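# Herringbone has got into the small rooms

I have nothing against a herringbone floor in a ballroom.
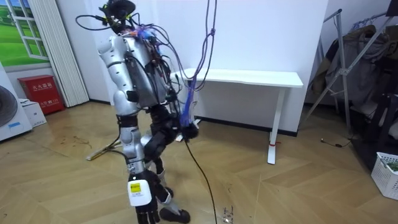
My quarrel is with the pattern once it has been let into rooms where you can touch both walls without much of a stretch. A zigzag needs distance. Give it a long hall and it marches off handsomely towards the far door. Give it a box room and it has barely got going before it meets the skirting board and has to be sawn into triangles.

I speak as an owner. When we moved to Nimside the back room had a brown carpet that smelled of soup, and I went to Gresier for something plain. I came home with a quote for light oak herringbone at £936, fitting extra. Straight boards from Junell would have been £490. The man at the counter said herringbone "lifts a room". I have lived with it for 2 years and the ceiling is exactly where it was.

What it does lift is your standards, in a tiresome way. A plain floor lets you put things down on it. A patterned one wants to be looked at, and resents every cable, every shoe, every bag for the charity shop. Run a black lead across straight boards and you have a lead. Run it across pale herringbone and it cuts over all those careful diagonals like a crossing-out. I have bought 100 little clips to keep the wires along the wall, and the wires have taken no notice, particularly the ones that need to reach the middle, where people do things.

Then there is the matter of straightness. Lay a rug on herringbone and it's crooked. Measure it, find it perfectly square to the wall, and it's still crooked. I've seen a guest nudge ours with her foot on the way to the loo and nudge it again on the way back.

A friend with a flat above the old Hrubý bakery has painted floorboards, chipped at the door, with a gap you could post a letter through. Her rug stays put. I envied it all through September.

We are doing the spare room next. It's smaller than the back one. My wife has sent off for samples, and I notice that four of them are zigzags. I rather like the second one.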